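How to Run a Pick-and-Place Demonstration on an Open Day

By Boonsong Siriwan
Last updated 15 July 2018

These notes cover the tabletop demo we run for visitors at the Khamphan building. They assume you already have a two-finger gripper working and have taught it at least one pick. If you haven't, start with the Ornotier setup guide and come back.

What you need

A table wide enough to leave clear space between the arm and the visitors.
A mix of packaged goods in different shapes and colors.
Something upright to use as a landmark. We use a brown wooden stand.
Floor tape.
A second person to talk while you drive.

Setting up the table

Put the table where the arm can reach the middle of it without stretching. Mark the corners on the floor with tape so you can put it back if someone leans on it. Place the stand toward the far side, then run the arm through its full path once at low speed with nothing else on the table.

Check the light at the hour you plan to open. Our room has large windows, and the glare on the tabletop moves during the morning. If you calibrate the wrist camera at 9 and open after lunch, calibrate again.

Choosing the packages

Bright packages with large lettering are the easiest for people to follow from the back of the room. Clear wrap is harder for the camera, and visitors like to see a hard case, so keep at least one wrapped item in the set. Leave out anything that leaks or crumbles. Squeeze each one by hand first. If it springs back, it is fine.

Running the pick

Start from the home position and tell people the arm is about to move. Bring the gripper down slowly over the package, with one finger on each side. Close until both pads touch, wait a moment, and close a little more. Lift only a short way at first. From the wrist, the package should sit centered between the two fingers, as the orange-yellow one does at this point in the run, low over the table with the stand beyond it.

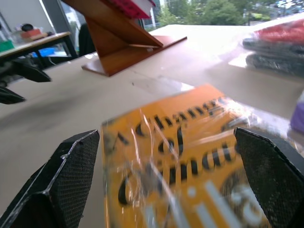
How hard should the gripper squeeze a soft package?
Use the lowest force that holds the package through a full swing of the arm. Start low, raise the setting one step at a time, and write down the value for each item.

Once the lift looks good, move to the drop point at half speed. Lower the package until it touches the table before you open the fingers. Return to home and let people ask questions while the arm is still.

Handling visitors

Keep everyone behind the tape, including staff from other rooms. Let children pick which package goes next, but place it on the table yourself with the arm paused. Nipon Panyasiri did the talking for us in April and found that 2 picks between questions was the right pace. With more than that, people drifted over to the Lirkau stand.

If a pick fails, say so, pause the arm, reset the package and try again. Don't reach in while it is moving.

Closing down

Send the arm home, cut the power and put the stop button back in its box. Copy the run log to the Allska folder. Note the item, the force setting and any drops. Our log stood at 1,902 picks after the April open day, and the drops are marked in the last column. Leave the floor tape down if there is another session the next morning.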